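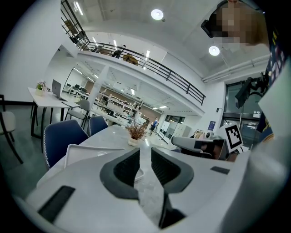
Mâcher un chewing-gum pendant les révisions, effet réel ou pas ?

kerguz_74
Bonsoir. Une collègue me soutient que si on mâche le même parfum en apprenant puis à l'examen, on se souvient mieux. Elle cite un certain Mockus, sans référence. Moi je veux bien, mais ça ressemble à un truc de magazine. Quelqu'un a lu quelque chose de sérieux ?

Zoia Dmytriv
C'est l'idée de la mémoire dépendante du contexte : on rappelle mieux dans les conditions où on a appris. L'idée n'est pas absurde. Pour le chewing-gum, par contre, les résultats vont dans tous les sens. Je ne changerais pas ma façon de réviser pour ça.

palourde
Pas d'accord avec « tous les sens ». J'ai participé à un test à Summont en janvier, on était 41, et le groupe menthe s'en sortait mieux sur la liste de mots.

kerguz_74
Mieux de combien ? Et 41 en tout ou par groupe ?

palourde
En tout. L'écart, on ne nous l'a pas donné, juste que c'était « net ».

Zoia Dmytriv
Donc une vingtaine par groupe, et « net » sans chiffre. Désolée, je ne peux rien en faire. Est-ce que le groupe témoin mâchait aussi quelque chose ? Sinon on ne sait pas si c'est le goût, la mastication ou le fait de ne pas s'endormir.

palourde
Non, rien du tout. Bon, je te l'accorde. Mais de là à tout jeter...

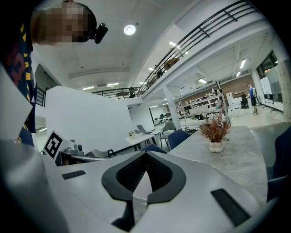

Pince tenue à la main, avec son marqueur noir et blanc

orl_du_dimanche
Je reviens sur Mockus. J'ai cherché et je n'ai trouvé qu'un billet du blog Drudari, qui parle de 160 étudiants et d'un gain au rappel. Aucun lien vers l'article, aucun protocole. Le billet renvoie à une page de Namenham, qui renvoie au billet.

kerguz_74
Merci, c'est bien ce que je craignais.

lucarne88
Vous êtes durs. J'ai passé tout mon concours à la réglisse et je l'ai eu. Si ça aide à se concentrer, où est le mal ?

Zoia Dmytriv
Aucun mal. Mais tu l'aurais peut-être eu sans réglisse - on ne le saura pas. Se concentrer et mieux rappeler grâce au même goût, ce sont deux questions, et le fil portait sur la seconde.

lucarne88
Mouais. Je garde ma réglisse.

orl_du_dimanche
Si quelqu'un met la main sur le vrai papier, je suis preneur, même en anglais. Avec la méthode, pas juste le résumé.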